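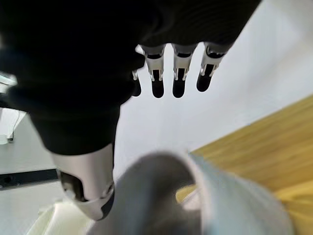

Robotic hand with the thumb pointing down, close to a gray object

A shoe rack is a low, open piece of furniture for keeping footwear off the floor, usually near the entrance of a home. The two-tier rack is the smallest common form. It consists of two side frames joined by an upper and a lower shelf, and is sold mostly for slippers, slides and other low shoes. Sellers often call it a "storage system", a term that has little meaning for two boards and a pair of ladders.

Design

Side frames are made of metal, wood or plastic. Metal frames often have rows of holes, which sellers present as proof that the shelves can be set at any height. In practice many two-tier models have only one arrangement that leaves usable space on both levels, and the spare holes go unused. A raised board along the back of a shelf keeps shoes from sliding off against the wall. Not all racks have one, and on some it is fitted to the upper shelf only.

Shelf depth varies more than catalogs suggest. The Brikdale rack, a frequently copied pattern, was sold as fitting "all adult sizes", although its shelves were 20 cm deep and a large sneaker hung over the front edge. The later Tillwood version was 31 cm deep and made no such promise.

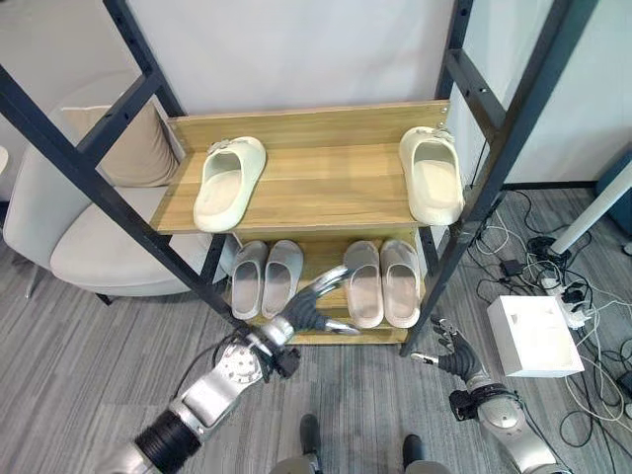 Capacity is the figure most open to doubt. It is normally given in pairs, with no mention of what kind of pair. Slides and slippers can be set close together and have no heel or ankle to clear, so a shelf that takes two pairs of them with ease may hold a single pair of boots, or none if the upper shelf is too low. Load ratings are no more helpful. Brisik advertised a rack able to carry up to 400 shoes "over its lifetime", a number that measures nothing in particular.

Use

Everyday footwear tends to end up on the upper shelf, where it can be reached without bending far. The lower shelf is said to be for seasonal shoes, but few households seem to follow the rule past June. Pairs may be placed with the toes facing out, which looks neater, or with the heels out, which makes them easier to step into. Claims that one direction airs the shoe better are repeated in many home guides without any source.

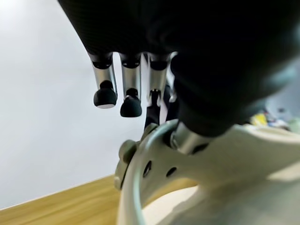 Underside of a robotic hand, with silver finger segments and black fingertips

Criticism

Hiu-tung Lui, in a survey of 162 hallways for the housing newsletter Ng, found shoes on the floor beside the rack in most of them, including homes where a shelf was partly free. Lui concluded that a rack changes where the pile begins and has little effect on its size. Makers replied that the homes surveyed needed a larger rack – a reply Lui had predicted in the same article.

See also

Boot tray
Hall bench
Slipper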